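Salazar reabre su sala de muestras con estanterías pequeñas y macetas

Redacción, 29 September 2020

La tienda Salazar volvió a abrir ayer la sala de muestras, cerrada desde junio por obras en el techo. Menos muebles que antes y más cosas de mesa: estantes bajos, maceteros, jarrones. Entrada libre, aforo de cinco personas, mascarilla puesta.

La novedad es la línea Lovari, baldas de madera sobre estructura negra de metal, pensadas para ponerlas encima de un escritorio o una encimera. En la mesa de madera clara hay una con la etiqueta SHELF 151 y un objeto translúcido entre rosa y naranja, como un jarrón, encima; al lado, un macetero redondo de triángulos blancos y topo. El estante mas barato sale por 96 euros, montaje aparte.

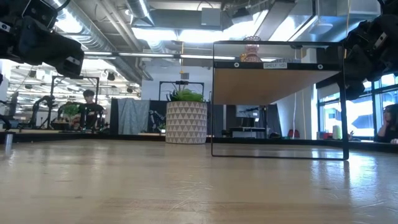 Jomar Ignacio pide que vuelvan también las baldas de pared, que en un piso pequeño la mesa se llena enseguida y luego no hay donde comer. De momento no están previstas. Según la tienda, quizá en primavera, depende del proveedor.

Los maceteros se venden sueltos, sin planta. Dos tamaños. Los pedidos hechos antes del cierre se recogen en el mostrador del fondo, con el resguardo; quien lo haya perdido que pregunte por Arnel Mercado. Cambios y devoluciones, solo por la mañana y con el tiquet de compra.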